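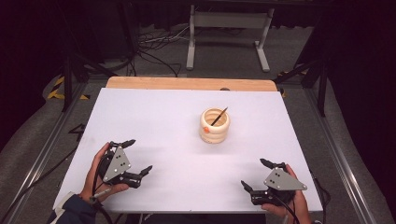 The ribbed cup on the white board, with one thin dark thing standing in it.

2021-11-05

I have been trying to get the small stuff off my desk since winter, and most of it came down to finding the right pot. I do a bit of lettering and a bit of model painting, so there are always brushes lying about. For years they lived in a jam jar. The jar was fine until I put more than a handful in it, and then it tipped over whenever I reached for the one at the back.

The cream cup is the replacement. It's built up in rounded rings, one on top of the other, and it looks a bit like the coil pots we made in primary school. Tarun Nigam found it in a box of odds and ends at the Irkton market and paid 3 dollars for it. He thought it was an egg cup for a very large egg. I offered him his money back and he took it.

What I like about it is the grip. The ridges give your fingers something to hold when your hands are covered in paint, and I haven't dropped it so far. The colour is plain enough to go with anything. What I don't like is that dust gets into the grooves and a cloth won't shift it. An old toothbrush and warm water does the job in a couple of minutes. I left the little orange dot on the front where it was.

I also looked at the proper organizers before settling on this. Gidar has a desktop one with 25 slots that I would never fill, and the Rostami rack is nice but needs screwing to a wall, and we rent. Min-kyu Bae has the Flondus tray and swears by it. I tried hers for an afternoon and kept putting brushes back in the wrong groove.

The white board has been the other good change. Laid over a wooden tabletop it covers nearly all of it, leaving just a strip of the timber along the far side, and a dark brush is very easy to find against white. I used to lose the fine ones against the wood grain all the time. It does show every mark, so I wipe it down at the end of the day before the paint has a chance to set hard.

My rule now is that only what I'm using goes in the cup. Everything else stays in the drawer, bristles flat, in an old cutlery tray. Brushes go in the cup handle down, and only once they're dry — water running back into the ferrule is what ruined my last good set.

The drawer itself still needs doing. There are pens in there that haven't worked for years, and a ruler snapped in half that I keep for short lines. I'll get to it in December.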